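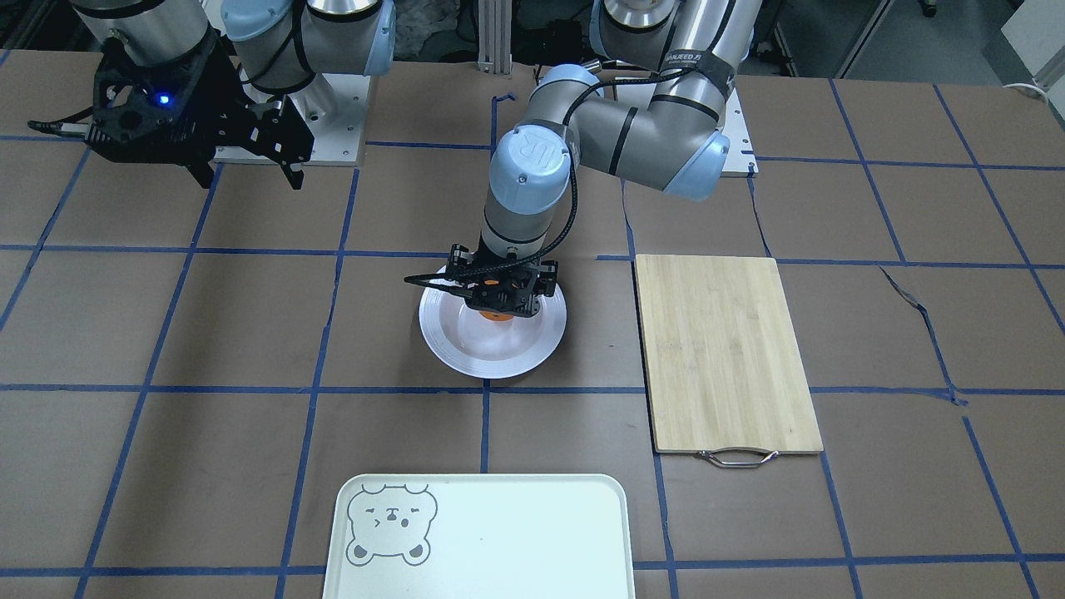
By the Clestari newsletter desk

The operator who runs the two-arm table at Sumora starts at 8 in the morning and stops when the notes get sloppy. "You can hear it in my own typing," the operator says. "I start leaving words out."

The job is recording examples for a learning system. Each one is a short run at a table task, guided by a person from start to finish. The current set uses a plate, a cutting board and a tray, and the blue tape grid on the paper tells the operator where to put them.

"The grid is for me. I write down the cell, then I move the plate for the next run. If the plate always sits in one place, the model learns the place."

A full session is 48 runs. In the one before our visit, 33 were kept. The others were thrown out for long pauses, or for a grip that had to be tried again. Some teams keep those second tries, and the operator would like to.

"A fumble and a recovery is good data," the operator says. "But you have to label it, and we don't have a label for it yet."

Small, flat things take the longest. The fingers have to come down low without pushing on the plate — a skill that took the operator five sessions to learn. The second arm often has little to do, and its waiting is recorded too.

The next set, planned with Breltby for August, will swap in deeper dishes. The paper will be changed before then.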